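Evaluating the Drolora Two-Arm Bench Kit for a Bakery Packing Task
Final report, Introduction to Automation
Kacper Piątek
Course advisor: Reginald Ambrose

Purpose

The department is deciding whether to buy more Drolora bench kits for the second-year lab. I was asked to use one for a term and report on how easy it is to set up, how well it holds up, and what kind of exercise it suits. The task I picked was bagging bread and pastries, the kind of job a small bakery counter does all day.

What comes in the kit

The kit is sold by Boketex and ships in two cartons. It includes the arms, grippers, cameras, cables, clamps and a license for Prakel, the control software. You need your own table and computer. Assembly took me one long afternoon. The printed manual covers the arms well, but the page on cable routing is wrong in two places — the corrected version is on the support site, and Boketex should put it in the box.

Calibration starts from a menu in Prakel and must be repeated whenever an arm is unplugged. It stopped with a timeout error twice during the term. Both times a restart fixed it.

Method

I recorded 128 demonstrations by moving the arms by hand, then trained a policy in Prakel on the lab computer. I compared the results with notes from Vlachou, an older single-arm project in our department that used the same kind of goods. Training ran overnight, and I kept the default settings except for the batch size.

A run counted as a success if the item ended up fully inside the bag and the bag was not torn. Dropping the item and picking it up again was allowed.

Results

I made 327 runs over the term. Round rolls gave the fewest failures. Long items were harder, mainly because they turned on the tool on the way to the bag. Most of the other failures involved the bag itself, which folded shut or slid away when touched.

The grippers are the strong point of the kit. They close evenly, and replacing a finger takes one screw. The weak point is cable strain at the wrist. One connector worked loose after a few weeks and I had to reseat it before each session.

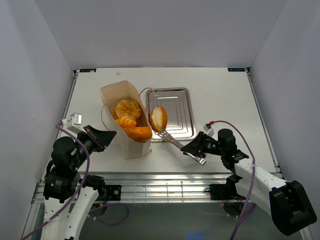
Bagging setup, both arms on the rail.
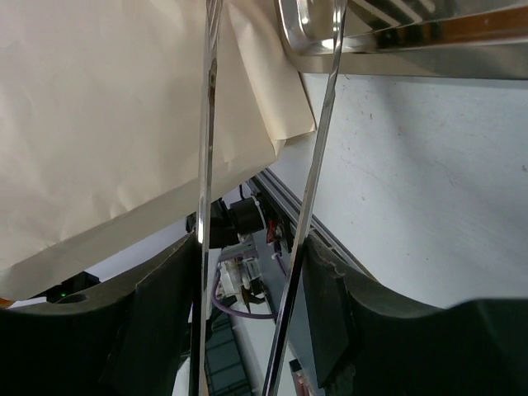
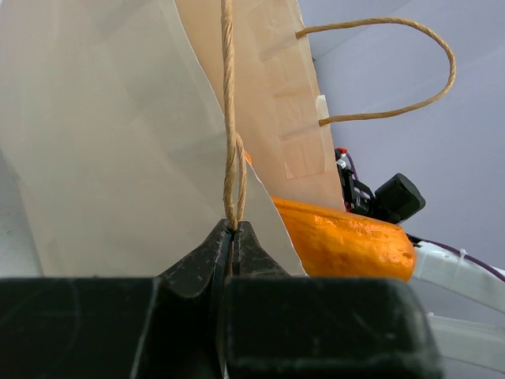 Tool choice made more difference than any software setting I tried. My first plan was to grip the goods directly, but soft crusts got dented and the policy never learned a steady squeeze. With the slotted spatula in the right gripper the bun is carried instead of pinched, and the left arm is free to deal with the bag. Twisted paper handles are a good test for the fingers, too. The cord has to sit in the thin gap between the fingertips, as it does in the third picture, and a small error in the approach means a miss. I would give the handle to students as a separate exercise before they try the whole task.

Cost and recommendation

Boketex quoted us 1,000 for a set of spare parts and an extended warranty on top of the kit price. I would skip the warranty and buy spare cables and fingers only. For the lab I recommend 2 more kits. Prakel also needs a shared login so that students can open each other's recordings — at present every account is separate, and I had to export files by hand.

My training files and the corrected cable page are in the course folder.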